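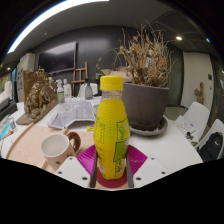 Why does an orchestra tune up first?

Before a concert at Dellow Hall, you'll hear a noise like 21 geese arguing. Nothing has gone wrong. The players are tuning.

The oboe plays one long note, called A, and everybody else tries to match it. Strings stretch and slip when a room warms up, so a violin that behaved at home may sulk on stage.

Then it goes quiet and the conductor walks on. You can clap now - the geese have finished.

Try it: hum one note with a friend until you both match.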